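Lornby Family Stay Rooms: progress report to the Boateng Fund
Period covered: to the end of January

Summary
The grant was for furnishing and running family rooms at the Jillbridge house, where parents stay while a child is in hospital. All 3 rooms are now furnished and in use. We have spent the furniture budget and have £767 left in the cleaning and upkeep line.

Room 2: furniture
Room 2 is the narrow one, and we changed the layout after the first plan left too little floor between the beds. The main bed now goes along one side and the daybed along the other, so a parent and a child can share. The nightstand stands between them at the far wall with a lamp on it. We kept the existing carpet. It is marked and worn in places, and a replacement was outside what we asked you for.

The turnaround between families is the part of the work that takes most time. Wrappers and other litter get left on the carpet, and the floor has to be cleared before anyone can vacuum.

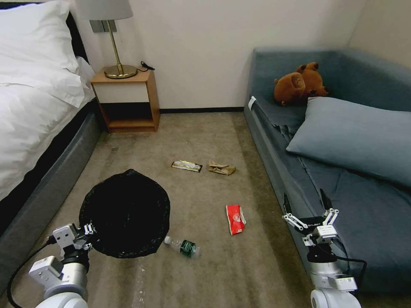
Turnaround routine
We wrote a one-page checklist and have used it since the rooms opened. The order is:
Pick up litter from the floor and check under the bed.
Change the linen and make the bed.
Empty the nightstand, drawer and shelf.
Straighten the daybed and put the teddy bear back in the corner.
Vacuum last.

The target is 30 minutes a room. Rooms 1 and 3 meet it on most days. Room 2 often runs over, mainly at the vacuuming stage, as small bits show up on the pale carpet and need a second pass.
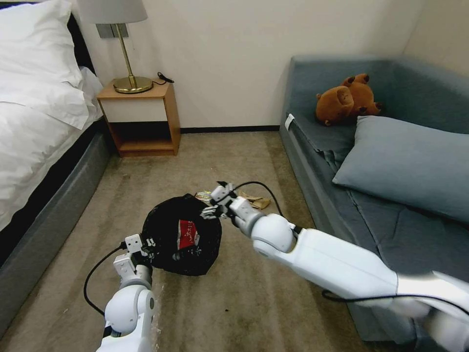 We have asked Lasness, our cleaning contractor, for a price to shampoo the carpets in all the rooms. If it can be met from the upkeep line we would like to go ahead before Easter, and would be grateful for your agreement.

Still to do
Buy a spare set of white bedding for each room.
Put a waste bin in Room 2. Families have asked for one by the daybed.
Send you the receipts for the lamps, which were left out of the last claim.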